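Plornwood carry basket, medium: four months in

I bought the Plornwood in July to replace a plastic tub with a split corner. The tub had been the toy bin in our living room for years and it was ugly the whole time. I wanted something I could leave out next to the couch and carry upstairs at night without it folding up on me.

There are a few of these around now. I looked at the Flirkum first, which has a lid, and passed on it. The lid would be on the floor by the second day. The Plornwood is open on top, has cream sides with small black dots and comes with black handles. It was also cheaper than the Flirkum when I ordered, though prices move, so check.

It arrived flat in a bag. You open it out, push the base down and it's done. Mine had a crease along one long side that took 5 days to relax. I put two heavy books in the bottom and left it.

The part I like best is the black braided edging. On cheaper baskets the edge is the first thing to go, usually a strip of tape with one line of stitching. This is thick enough that the mouth stays open when you drop things in, and it hasn't frayed at the corners yet. 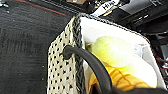

Hipólito Benítez wrote in to disagree about the edging: his came loose at one corner in the second month, and he fixed it with upholstery thread and a curved needle. The store offered him a partial refund, he says, but wouldn't replace it.

Fair enough. I went over mine again after reading that and found one stitch standing up a little near a corner. I've left it alone and will update this if it goes.

The handles are smooth and rounded, and they're comfortable in the hand with a normal load. With a heavy load they're less good. I filled the basket with hardback picture books once and the sides bowed out enough that I put it down halfway up the stairs and made two trips. Soft toys, blankets and pajamas are what it's good for. The handles also flop over the rim and sometimes end up inside with the toys, so you fish around for one before you can lift it. A small annoyance, but it happens every night.

Size is right for us. The medium takes all the plush that lives downstairs, plus a thin blanket if you push. I'd guess the large is too wide for a stair landing, but I haven't tried it.

The light lining is the thing I worried about. A pale inside makes it easy to see what's at the bottom, and my daughter can find what she wants without tipping the lot onto the floor. It also shows everything. A felt pen went in without its cap on a Tuesday and the mark is still there – fainter after dish soap and a toothbrush, but there. 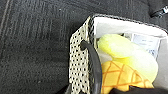
Does the lining come out for washing? Cristóbal Sosa asked, adding that the one in his old Puken basket was held by snaps and went in the machine with the towels.

No, it doesn't. The lining is sewn in at the top, so it's spot cleaning only. If you have a kid who puts food away with the toys, that might decide it for you.

I'd buy it again at the same price for soft things. For books or blocks I'd get something with a stiff base. 4 out of 5, with the point off for the lining.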